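De : Thijs Michiels
À : liste club-photo-discussions
Objet : Re: [club-photo] Portraits maquillés, fond noir ou pas ?

Bonsoir à tous,

Xolani Mthembu a écrit :
> Je prépare ma série de visages peints pour l'accrochage de janvier
> et je sèche sur deux points. D'abord le fond : tout noir, ou un gris
> foncé qui laisse deviner les épaules ? Ensuite les titres. J'ai envie
> de n'en mettre aucun, mais à Halvorsen on m'a dit que les gens
> passaient plus vite devant les tirages sans cartel. Vous faites
> comment, vous ? Et si quelqu'un a déjà photographié des paillettes
> sans que ça parte en points blancs partout, je prends !

Xolani, merci pour ta question, je rumine les mêmes choses depuis ma série sur la chorale d'Irkov (ceux qui y étaient se souviennent des discussions sans fin sur les cadres).

Pour le fond, moi je garderais le gris foncé. Le noir complet, c'est superbe à l'écran, mais au tirage les cheveux bruns disparaissent et on se retrouve avec un masque qui flotte. Ça peut être voulu, remarque ! Sur ton portrait de la petite fille avec la mappemonde sur la joue, ça marcherait très bien. Sur celui du vieux monsieur, beaucoup moins, on perdrait les oreilles et le col de chemise, et c'est justement le col que je préfère dans cette photo.

Côté réglages, j'étais à 800 ISO avec l'objectif macro de 100 mm, modèle assis à deux bons mètres du drap. Si tu recules encore le fond, il s'assombrit tout seul et tu n'as plus grand-chose à rattraper ensuite.
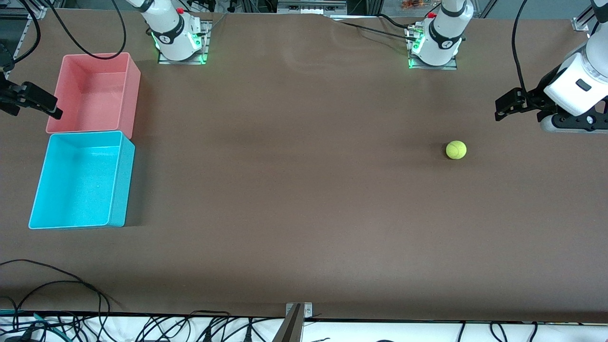 Pour les paillettes, il faut une lumière large et douce, placée sur le côté. Mon premier essai au flash direct était une catastrophe, on aurait dit de la neige. Avec un simple rideau blanc tendu devant la fenêtre, vers quatre heures de l'après-midi, elles gardaient leur couleur. Demande aussi au maquilleur d'en mettre moins sous les yeux, ça t'évitera des heures de retouche (j'y ai laissé une soirée entière sur le fichier 81, que je n'ai même pas exposé).

Les titres, maintenant. Là je ne suis pas tout à fait d'accord avec Halvorsen. À la galerie Claleck, j'avais accroché 21 tirages avec juste un prénom au crayon sous chacun, et les visiteurs restaient. Ils se demandaient qui étaient les gens, si c'était une famille, pourquoi l'un regardait ailleurs. Par contre, un titre qui explique tout, du genre « La tristesse du monde », franchement ça me fait fuir. Le spectateur est assez grand pour voir si l'enfant est triste ou s'il a juste envie d'aller goûter.

Un truc quand même : pense à faire signer les parents avant l'accrochage et pas le jour même. J'ai dû décrocher un portrait une heure avant l'ouverture, le plus beau évidemment, et il restait un trou au milieu du mur.

Ah, et pour le papier, j'ai pris le mat de chez Irkutel. Les noirs sont un peu moins profonds qu'en brillant mais on ne voit plus les reflets des spots, et avec des peintures de visage très colorées ça reste bien vif. Je peux t'apporter deux chutes à la prochaine réunion si tu veux comparer avec le tien.

Tu nous montres la suite bientôt ? J'aimerais bien voir celui avec les yeux verts en grand format.

Amitiés,
Thijs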